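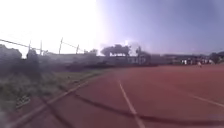

The Zodgate track, looking along the verge. Photo: Femke Jacobs

Track reopens, weeds and all

The running track at Zodgate is open again, and members who spent the spring claiming they would be out there every morning are now in the awkward position of being able to. Hours are dawn to dusk until the end of August, when we'll look at the calendar again.

A word on the surface. We have had five emails asking about the dark curved stripe that crosses the lanes. It is not a finish line, a start line or a new event. Please run over it as you would any other piece of track. McAlister came by to give us a price for resurfacing, which we read twice and put back in the envelope. They also offered to clean up the one stripe for $2,903, and we have decided we're fond of it.

The grass along the edge is on the mowing list. Fenna Verbeke, who keeps the list, says it sits at number four, behind the parking lot, the Stondano side gate and something she has written down only as "the hill." Until then, the weeds next to the line have the right of way.

Walkers, please keep to the outside. Runners, a polite "on your left" still works better than heavy breathing. Strollers are welcome, bikes are not, and yes, that includes the electric one. You know who you are.

Lost water bottles go to Fenna's porch.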